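Kirkeren site – Grollis rollout, staff liaison meeting
Wednesday, 2 pm, upstairs room. Notes by Harvey Morin

Cookies help us run this site. Accept / Manage settings

Present: Hakim Ong (chair), Harvey Morin (notes), day and late shift reps, one from Woditex on the phone. Apologies from Ngau.

1. Last minutes
Agreed. Rota query still open – Hakim to chase.

2. Simulator work
Woditex went through the counter clearing job in the simulator. Stills on screen. 1664 runs logged to date. Late shift asked who picks what goes on the counter – Woditex do at present, want our list of real items by end of May.
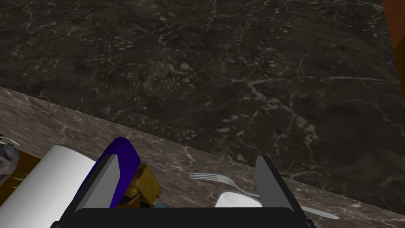
Simulator still, counter job: gripper open, fork and bowl by the right finger.

Discussion on cutlery. Day shift say forks are the fiddly bit, always end up under something. Woditex noted. Paper roll on its side is fair, that's how we find them half the time. Question on whether staff will be expected to tidy up before the robot starts – Hakim says no, not agreed and not in the plan. To be minuted as such. Done.

3. Jobs and hours
Main item for most people. Hakim repeated no posts go in the first phase. Counter rounds drop from 56 a week to 30 once Grollis is live, the hours move to stores and checking. Late shift not happy with "checking" – is it a grade or just a word. No answer today. Reps want it in writing befor anyone signs up for training.
Also who gets blamed for breakages. Hakim: not the person on shift. Reps want that in writing too.

4. Washroom items
Second set-up shown, two arms, bottles and small bits along a granite-look counter. Spray bottle near one end. Reps asked that anything with cleaning fluid in stays a staff job for now. Agreed by all.

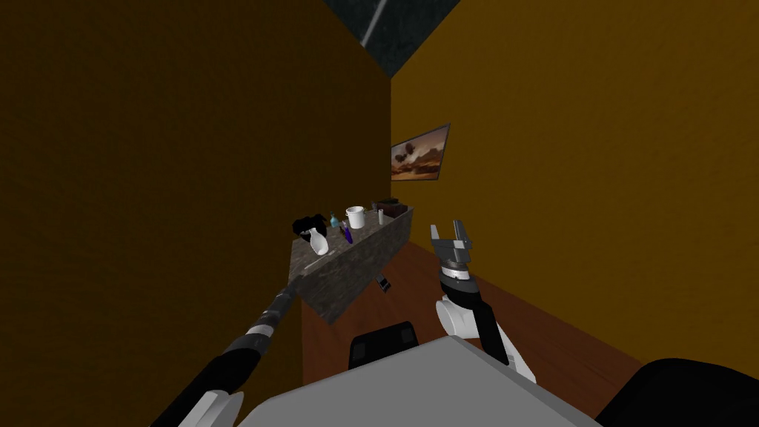 5. Training
2 places per shift to start. Sessions in paid time. Harvey to put the sheet up by the lockers, names in by Wednesday.

6. AOB
Floor tape at the stores door is peeling agian. Kettle.

Actions
Hakim – rota query, written note on grade and breakages
Harvey – training sheet, item list to Woditex
Woditex – add more cutlery to the runs

Closed 3.30, next one same room.

Kirkeren staff liaison – contact Harvey Morin, ground floor office | Back to top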